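**Holtunthorpe Parish Archive** -- a thread on the reopening of the reading room and the changes to our loan and deposit arrangements. (1/11)

The reading room will reopen to the public in August. Opening hours will be 10 am to 4 pm, with last requests for material taken at 3.15 pm. Readers who held a ticket before the closure do not need to apply again. (2/11)

The archive now holds 2426 catalogued items. The largest single group is the El Fassi deposit, which covers the family's grocery and import business in the town and includes ledgers, letters, price lists and a long run of shop window cards. (3/11)

The El Fassi ledgers may be consulted in full. The private letters remain closed for the present, by agreement with the family. Requests to quote from the price lists should be made in writing and should state where the quotation will appear. (4/11)

Material must be ordered in advance. Readers may order up to 2 boxes for each visit. A box that has been ordered will be kept at the desk until closing time and will then go back to the store -- please tell the desk if you intend to return to it the next morning. (5/11)

A green box, and shelving against a brick wall, in the second of these two.
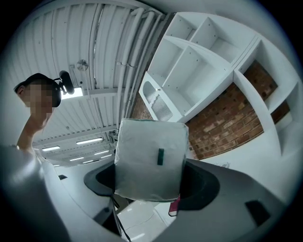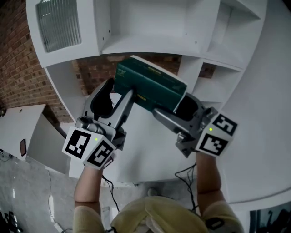
(6/11)

The catalogue has moved to Cuvix. Old reference numbers will still work in the search field, although the new form is preferred in footnotes. Map references beginning with HM have not yet been moved, and readers looking for tithe or drainage maps should ask at the desk for the card index. (7/11)

We are aware that 31 entries currently show the wrong date range in the catalogue. Most concern the parish school and its log books. Corrections are being made by Yhon Puma, Collections Officer, to whom any further errors should be reported with the reference number and, where possible, the correct dates. (8/11)

Copying charges have been revised. Readers may take their own photographs without flash at no cost, once a copyright form has been signed. Scans made by staff are now handled by Giltico and will take about 29 working days. Orders placed before the closure will be charged at the old rate. Large maps and bound newspapers cannot be scanned under this arrangement and will be quoted for separately. (9/11)

New deposits are welcome. We are particularly keen to hear from those who hold papers relating to the cattle market, the two chapels on Mill Lane, or the former bus company. Please write before bringing anything in. We cannot accept items left at the door, and we regret that we have no means of storing framed pictures or film. A depositor may choose either to give papers outright or to place them on long loan; the terms of each are set out in the deposit form, which the desk will post on request. (10/11)

Pencils only in the reading room. Bags and coats should be left in the lockers, for which a pound coin is needed and returned. The lift is in working order, and step-free entry is by the side door on Church Walk -- please ring and wait. Enquiries about family history which can be answered from the printed registers will be dealt with by post at no charge; longer searches are charged by the hour, and an estimate will be sent before any work begins. (11/11)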